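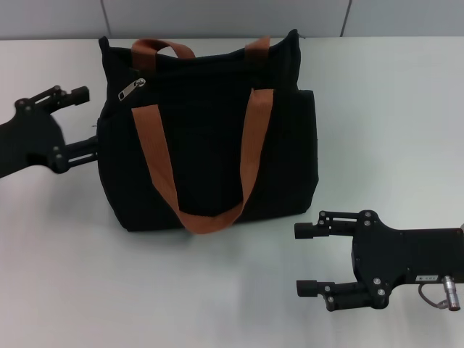
Tote bag check before use: our list, with comments

23/06/2024
By Radomir Kos

We use fabric tote bags every day in the Nultmont office, for carrying papers, tools and lunch between the two buildings. In February one strap came off on the stairs and a full bag fell on a colleague's foot. After this I was asked to write a checklist. It is for the black bags with zip and brown webbing straps, but you can use it also for other bags with two straps. English is my third language, so please tell me if some line is not clear.

Do the check on a clean, light table, with the bag standing up and good light from the side. Black fabric hides many things.

1. Empty the bag fully
[ ] Main space empty
[ ] Side pocket empty, if there is one
Comment: Put your hand in only after you have looked. In bag 538 there was an open cutter at the bottom.

2. Straps
[ ] Both straps are the same length
[ ] No cut, burn or thin place in the webbing
[ ] Edges not fluffy for more than the width of a finger
Comment: Let the front strap hang down over the face of the bag and look at the whole loop, then turn the bag and do the same with the other one. The lowest part of the loop is where the hand holds, and it becomes soft first.

3. Strap sewing
[ ] Front strap, both points where it is sewn
[ ] Back strap, both points
[ ] No loose thread, no hole growing beside the stitches
Comment: Pull each point strongly with one hand while the other hand holds the fabric. If you hear a small cracking, the bag fails. Do not cut a loose thread until you know where it is coming from.

4. Zip
[ ] Runs from end to end without stopping
[ ] Metal pull is firm and has no sharp edge
[ ] No teeth missing
Comment: Chukwuemeka Akande from the post room asks that we leave the zip open when bags go on the shelf. I agree with him, they dry better.

5. Top edge
[ ] Sewing along the rim is complete
[ ] Corners not torn
Comment: A soft rim that goes down a little in the middle is normal for an empty bag. It is not a fault and you should not write it as one. I received four reports for this.

6. Bottom and sides
[ ] Bottom seam closed for the full length
[ ] Side seams closed
[ ] No wet stain, no oil
Comment: Turn the bag inside out if you have a doubt. On the Dendier bags the bottom seam is the weak one.

7. Tag and record
[ ] Number readable
[ ] Date of last check not older than one year
Comment: The record is in the blue folder, by bag number. The last number given was 1808, so a new bag starts after this.

Result
[ ] Pass, return to shelf
[ ] Repair, red ribbon on strap
[ ] Remove, cut both straps before it goes in the bin

Please cut the straps really. Two times I have found a removed bag back in use.

Comments

Anum Virk: Point 3 is very useful. Can you add a maximum load? People put printer paper in them, 2000 sheets in one bag last week.

Radomir Kos: Thank you Anum. I am waiting for the answer from the supplier and will not write a number before. For 2000 sheets please take the trolley.

Abelardo Rengifo: Do we check the private bags also?

Radomir Kos: No, only the ones with our tag.

Related
Trolley wheels: what to check
Step ladders at the Jolutbridge store
Lost tag numbers, how to report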